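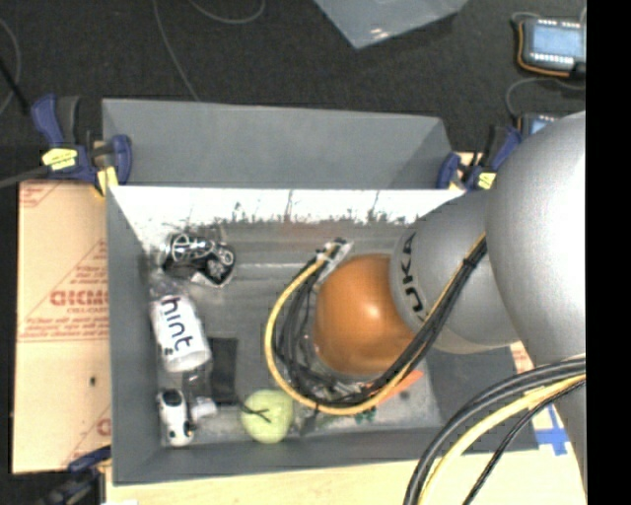
Notebook – bin grasping, collection for Fomer
June, started 8:40

Goal for this block is 4,000 logged attempts on mixed objects. We have 2,000 from the earlier runs, but most of those are boxes and the model is weak on anything clear or shiny. Retno picked the new object list with that in mind: clear bottle, crinkly packaging, a few thin dark things that lie flat.

Settings same as before except the approach speed, now at 70 percent. Melati wanted it at full but the loop of cable at the wrist swings when the arm reverses, and I don't want it catching the bin wall.

9:15 Clamps checked, bin corners tight. Redid the bin calibration anyway. The old one was off by 2 mm at the front wall.

9:50 First batch running. Bottle picks are fine when it lies across the gripper and poor when it lies along it. The flat item keeps getting marked as floor. Labels for those go in by hand for now – use "missed, object present", not "empty".

10:30 Objects are drifting to the left side again. The arm drags them there and then the samples all look alike. Agreed with Retno: stir the bin by hand every so often and write the attempt number in the log when you do. Please don't line things up neatly afterward, just tip and leave.

11:20 Stopped to look at glare on the upper inner wall. The depth map has a hole there. Tried moving the lamp, hole moved with it. Leaving the lamp where it was so the batch stays consistent. Ask Olaniyan if they still have the matte film.

To do
Script that flags attempts with no depth on the target (Melati Ngui)
Copy morning batch to the Movoleo drive
Check cable ties at the wrist before the afternoon run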